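How do you pack a hard-shell suitcase for a long trip when each half only holds so much?

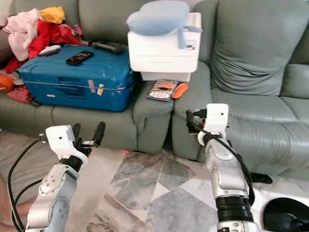 The blue one, on the sofa. Stickers from earlier trips, scuffs included.

Posted by Ye-seo Hwang in Travel & Packing

Okay, packing people, I need help. I'm going away in June for three weeks, part work and part visiting my aunt, and I want to do it with one checked bag. It's a big hard-shell, the clamshell kind that opens down the middle into two equal halves. My old suitcase was a soft one with a lid, where you just piled everything into one deep side and sat on it, and I was good at that! With this one I fill the first half, feel great, and then realize the second half has to close over it and everything slides out like a drawer tipping over.

What I'm bringing: two pairs of shoes besides the ones I wear, one blazer, maybe five tops, jeans, a pair of nice pants, pajamas, the usual bathroom stuff, and presents for my aunt (two jars of jam and a ceramic bowl, I know, I know). I also want room to bring things back, as she never lets anyone leave with less than they came with.

I did a trial pack last night and it took forever, and the blazer came out looking like I'd slept in it. Do I roll? Fold? Buy those cubes? My coworker swears by the Trilent cubes but they seem like a lot of money for little zippered bags. And does it matter which half is on the bottom when the thing is standing up on its wheels?

Also, any tips for keeping it under the weight limit would be great. I don't own a luggage scale.

Friederike Hamann
34 people found this helpful

I've had clamshells for years and I was exactly where you are with the first one, so let me save you a few evenings.

The halves are different rooms and you should treat them that way. Usually one side has crossed straps and the other has a zippered divider (check yours, some have dividers on both). The strap side is for flat stuff that needs pressing down: jeans, pants, folded tops. The zippered side is for anything lumpy or anything that would wander, so shoes, toiletries, chargers, pajamas. Once the divider is zipped you can flip that half over the other one and nothing falls out. If you've been putting loose tops in a side and leaving it unzipped, there's your drawer problem.

And yes, it matters which end is down. Stand the case up closed and look at where the wheels are. Shoes and jars go at that end, always. I put shoes up top once and the whole stack of clothes was squashed into a lump at the bottom by the time I got to the hotel. It also tips over less when you let go of the handle on a slope (ask me about the train station parking lot sometime).

Rolling versus folding: roll the knits and the pajamas, fold the pants. For the blazer, turn it inside out, tuck one shoulder into the other, fold it once the long way and lay it in last on the strap side, with the straps barely snug. Hang it in the bathroom while you shower when you get there. It won't be perfect but it'll be a blazer again.

Cubes are nice but you don't need fancy ones. I have a set from Surnadora that I bought on sale and one of the zippers is already sticky, and for my last trip I used two old pillowcases and was perfectly happy. What cubes do well is the middle of a long trip, when you're living out of the bag and don't want to dig. For three weeks in two places I'd get one medium cube for tops and leave it at that.

The bowl: wrap it in your pajamas, fill the inside with socks, and put it in the center of the zippered side with soft things touching it all the way around. Jars each get a zip bag with the air squeezed out, then go inside a shoe if they fit. I'd put tape over the lids too. Jam in a blazer is a sad thing.

For room on the way back, pack a thin foldable duffel flat against the shell. Mine takes up less space than a T-shirt and it has come home full every single time.

TallPineMom
3 people found this helpful

just wear the blazer on the plane!! and skip the second pair of extra shoes, you won't wear them

hank_in_seat_94
11 people found this helpful

On the weight thing, you don't need a luggage scale if you have a bathroom scale. Weigh yourself, then weigh yourself holding the suitcase, and subtract. Holding a big one is awkward and you can't see the numbers over it, so get somebody to read it for you. Look up the limit for your own airline and leave a few pounds to spare, as their scale and yours might not agree.

I disagree with Friederike on rolling. I fold everything around one center bundle and it comes out flatter than rolls. Takes practice though. Also I'd mail the bowl.

Ye-seo Hwang

Thank you all!! Friederike, the wheels-end thing had never once crossed my mind and I had the shoes at completely the wrong end. I redid it tonight with the divider zipped and it closed on the first try. Blazer is coming on the plane with me (thanks TallPineMom) but the second shoes are staying in, sorry. I'm still deciding about the bowl. Hank, how do you keep the bundle together when you need one shirt out of the middle of it?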